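Einkaufskorb Ralluron — Datenblatt

Stand: 18. April
Ansprechpartnerin: Yvette Gill

Inhalt

Die Sammlung enthält 3208 Aufnahmen von gefüllten Einkaufskörben auf einer Arbeitsfläche. Davon sind 2565 mit Gegenstandslisten versehen, der Rest liegt ohne Liste bei. Gepackt wurde mit gewöhnlicher Supermarktware: Schachteln, Tüten, Dosen, Gebäck in Folie. Frische Ware kommt nicht vor.

Die Aufnahmen sind auf 11 Ordner verteilt, ein Ordner je Packliste. Die Packlisten selbst liegen als Textdateien unter `listen/`.

Benennung der Ware

Wir benennen nach Form und Farbe, Marken werden nicht erfasst. Erlaubte Grundwörter sind Schachtel, Tüte, Rolle, Packung und Stück. Ist bei einem Gegenstand unklar, was er enthält, bleibt es beim Grundwort mit Farbe, also etwa »Packung, orange«. Was nur durch die Schlitze des Korbs zu sehen ist, bekommt keinen eigenen Eintrag.

Die Listen aus dem November folgen noch der alten Benennung von Badix. Dort heißt jede Schachtel »Karton« — bitte beim Zusammenführen ersetzen.

Packregeln

Schweres nach unten, Zerdrückbares nach oben oder an den Rand. Runde Packungen werden gelegt. Der Korb darf schräg stehen, muss aber mit dem ganzen Boden aufliegen. Überlappungen sind erwünscht und werden in der Liste mit »verdeckt« vermerkt.

Roter Korb, gemischte Ware:

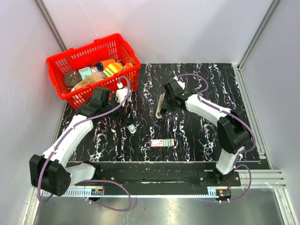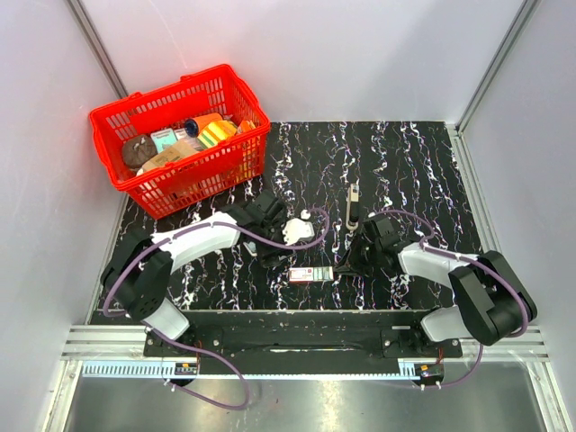 Bekannte Mängel

In 4 Listen fehlt die Angabe, welche Gegenstände verdeckt sind. Kleine Aufdrucke sind oft nicht lesbar und wurden deshalb nicht abgeschrieben. Durchsichtige Folie ist uneinheitlich erfasst: teils als eigene Packung, teils gar nicht. Eine Korrektur ist geplant, ein Termin steht noch nicht fest.

Nutzung

Weitergabe innerhalb der Projektpartner ist frei. Für alles andere bitte vorher bei Yvette Gill anfragen.

Verwandte Sammlungen

Vorratsregal Harahap
Tüten und Beutel Nunitz
Packlisten Badix (alte Benennung)
Einkaufskorb Ralluron — Ergänzung Dosen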